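Planell hand grippers: what we got for our money
Speaker notes, Brudetdale makers' evening. Talk runs long if I chat, so watch the clock.

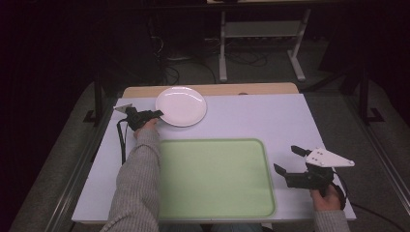
Start with hello and thanks to Elmarie for the slot. Say up front that I paid for the kit myself and Planell haven't seen these notes.

Quick show of hands: who has tried to teach an arm to do a kitchen job with a joystick? Let them groan. I spent most of March doing exactly that and I still dream about the thumbstick.

What you're buying
The Planell set is a pair of grippers you hold in your own hands. You do the job yourself, the set records what your hands did, and you train the arm on the recordings later. So the person doing the teaching never has to think in joints or angles. They just clear the table (well, nearly. More on that in a minute).

Mine was the wired pair. There's a wireless version and I haven't tried it, so please don't ask me to defend it!

In the box: two grippers, the cables, mounting plates, a bag of screws, and a printed booklet that is far better than it needs to be. Whoever wrote that booklet deserves a raise. The software is a download and it took me one evening, including a restart I probably didn't need.

Price. Say it slowly: 829 dollars for the pair, before shipping. Spare finger pads are extra. Pause here, people will want to write it down.

Our test job
Plates and trays. Pick up a plate, put it on a tray, leave it flat. Sounds like nothing. A plate is a horrible thing for a gripper! It's low, it's slippery, and the only sensible place to grab it is the rim. If you come in a finger's width too high you close on air, and too low you shove the whole plate across the table.

I picked it on purpose, because Kazimiera runs the lunch program at the community kitchen and plates are what she'd want help with. No point in my showing her another arm stacking coloured blocks.

We kept 231 recordings. Saron did the bulk of them and got very quick. Remigiusz did the rest and was slower but, to my surprise, his were the ones that trained better. Saron swoops in. Remigiusz stops for a moment before he closes. I'd love to hear from anybody who has seen the same, as I have no proper explanation.

What I loved
The trigger feel. You can sense the pads meeting the plate and ease off. With the Okinon set I borrowed last year the trigger was basically a light switch.

Learning time. Jarosław had never touched anything like it and was making usable recordings before his tea went cold. I'm not exaggerating, he drank it.

Two hands at once. Both sides stay in step in the recordings with no fiddling from me. If you've ever lined up two streams by hand you'll know why I did a small dance.

Repairs. I sheared a screw in the first week (my fault, wrong driver) and it was an ordinary size from the hardware store.

What bugged me
The cables. Sigh. They pull at your wrist when you reach across your body, and after a while you start moving in a way that suits the cable. Then the arm learns that too! Hang them over the outside of the table, leave plenty of slack, and tape down anything on the floor before you invite friends over.

Weight. Fine for half an hour. After that my forearms were talking to me. Sit down to do it, and swap people often.

Small hands. Elmarie could reach the trigger but had to shift her grip each time to open fully. Planell say they're working on a smaller handle. I'd wait for it if that's you.

The labelling tool. It's the weak part of the package by a long way. No undo. I deleted a good take with one key and said a word I won't repeat tonight.

Results, keep this short
Single plate, plain table: the arm gets it most of the time and I'm thrilled with that. Two plates close together: it dithers. Stacked plates: don't bother yet, we tried, I have the broken crockery in a bag if anyone wants to see it.

Mention that the arm is my old Nam, which has some slop in the wrist. Somebody with a newer arm might well do better with the same recordings.

Should you buy one?
If you already have an arm and you're sick of steering it, yes, gladly. If you haven't got an arm, get that first. And if you only need one hand, the single is 3 weeks' wait at the moment, so order before you clear your calendar.

Questions. If it's quiet, ask Kazimiera what she thought when she saw it run. Then pass the grippers around, left one first, the right one has the sticky trigger.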